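Carnets d'atelier > Évaluations > Kit bimanuel Votach

Mai, reprise à 14 h

Suite de l'essai du kit Votach, prêté par Brukero. Licence simulateur toujours en version 4, la mise à jour attendra la fin de la période de prêt. Installation refaite sur le poste Pimentel, l'autre manquait de mémoire. Le paquet de scènes « cuisine » se charge en 18 s, contre 178 s au premier lancement (compilation des textures, à signaler dans la notice si on achète).

Chargé la scène du plan de travail en marbre avec les deux bras. À gauche la main à doigts, à droite la pince.

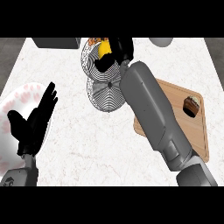
Rendu simulateur : main gauche au-dessus de l'assiette à motifs roses, pince droite sur les passoires.

Points à reprendre :
- l'avant-bras droit passe juste au-dessus de la planche à découper, vérifier la marge de collision côté cupcake ;
- maillage des passoires : effet de moiré, essayer un autre filtrage ;
- l'export vers Travau plante si le nom de scène contient un accent. Contourné en renommant à la main.

Demandé à Brukero le tarif pour 3 postes, pas encore de réponse. Ne pas toucher au fichier de calibration d'ici là.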